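Kapitel 7
Greifen und Halten

Lernziele: Sie können nach diesem Kapitel erklären, warum formlose Gegenstände einem Greifer mehr Mühe machen als ein Würfel. Sie kennen die Begriffe Zweibackengreifer, Klemmkraft und Freiheitsgrad und verwenden sie auch dann richtig, wenn Ihnen jemand dabei zusieht.

Am 6. September 2021 lud die Firma Domgate zum Tag der offenen Tür. Es gab Brezeln, ein Gewinnspiel und eine Halle mit 39 Stationen, von denen die meisten Besucher jene zuerst aufsuchten, die der Kaffeemaschine am nächsten lag. Dort stapelte der Palettierer Prusside Kartons, und zwar tadellos. Nach kurzer Zeit sah man ihm zu wie einem Aufzug.

Weiter hinten ging es um Stoff. Nelly Montoya, in der Abteilung Sirmont für Handhabungstechnik zuständig, hatte ihren Vortrag mit einer Frage an das Publikum begonnen: Wie viele Zahlen braucht man, um die Lage eines Kartons im Raum zu beschreiben? Sechs, rief ein Herr in der ersten Reihe, sichtlich zufrieden. Und die Lage eines Tuches? Der Herr widmete sich seiner Brezel.

Ein starrer Körper hat sechs Freiheitsgrade: drei der Verschiebung, drei der Drehung. Ein Tuch kann sich an jeder Stelle anders biegen. Rechnet man mit einem groben Netz aus 2.000 Punkten, so kommen für jeden Punkt drei Koordinaten zusammen, und das Netz ist immer noch gröber als der Stoff. Montoya nannte das »Arbeitsplatzsicherung« und ging zum praktischen Teil über. 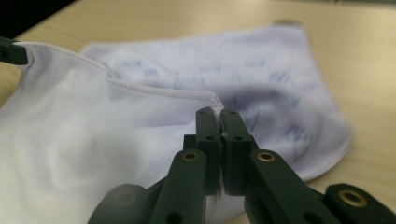
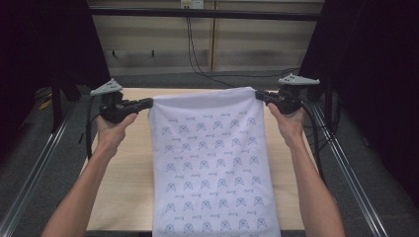
Zwei Greifer, ein Tuch: Der Stoff wird an den Ecken geklemmt und die Kante dazwischen gespannt.

Wer ein Bett bezogen hat, kennt das Verfahren und hat vermutlich nie einen Fachbegriff dafür vermisst. Wir führen trotzdem einen ein. Beim beidseitigen Fassen legen zwei Klemmstellen den Verlauf einer Kante annähernd fest, sofern sie weit genug auseinanderliegen. Der Rest des Tuches folgt der Schwerkraft, die in diesem Kapitel noch öfter unbezahlt mitarbeitet.

Die Klemmkraft ist dabei ein Kompromiss. Zu wenig, und der Stoff rutscht heraus; zu viel, und empfindliches Gewebe behält einen Abdruck. In Abschnitt 7.1 berechnen wir die Mindestkraft für ein hängendes Tuch aus Gewicht und Reibungszahl. Abschnitt 7.2 behandelt die Backenform, Abschnitt 7.3 den Greifer Afolabi und seine umfangreiche Fehlerliste.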